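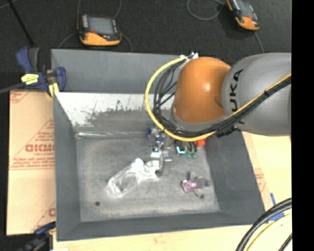 Séverine Royer would sooner see the money go to spare cables and bins than to a second arm, and she told the planning meeting so before the coffee had even been poured. Her point was a fair one, and it set the tone for a long and friendly evening at Saavedra, where the parts sorting shop is working out what it can afford to buy next year.

The shop takes in boxes of mixed small electronics – circuit boards, brackets, bits of wire, packaged odds and ends – and would like more of the picking to be done by robot. The KUKA arm stays whatever happens, we are glad to report! What is up for discussion is everything that goes with it, and as anybody who has ever bought a kitchen stove will know, the things that go with it have a way of adding up.

Máté Kerekes brought the list, which had 13 lines on it when he sat down and rather more by the time he got up again. The biggest is a new gripper from Plerovar, with four sets of fingertips so that thin boards and slippery plastic packages don't have to be handled with the same pair. After that come better lighting over the bin, a proper bench to replace the clamps and boards, and a service plan that covers six visits a year. Ehsan Bagheri asked whether the service plan could be cut down to four visits, and it was agreed that he would call and find out what that would save.

There was also a good deal of talk about training, which tends to get left until the money is gone. Hrefna Bundgaard would like everyone on both shifts to be comfortable with the control pendants before any new equipment is delivered, and she has offered to put together a short course of her own. The meeting set aside $600 for printed guides and a few lunches, and that was the only sum settled on the night.

Two quotes are still to come, one for the bench and one for the picking software, known as Hoda, which the shop has been running on a trial license. Both are expected in October. Anyone who works with the bins and has a wish of their own (a stool, a better shelf, a longer cord, please don't be shy) can leave a note at the front desk and Máté will add it to the list.

Share this story · 6 shares · 4 comments

Sign up for our newsletter and get local shop news in your inbox.

© 2025 Prukalton News · Contact us · Back to top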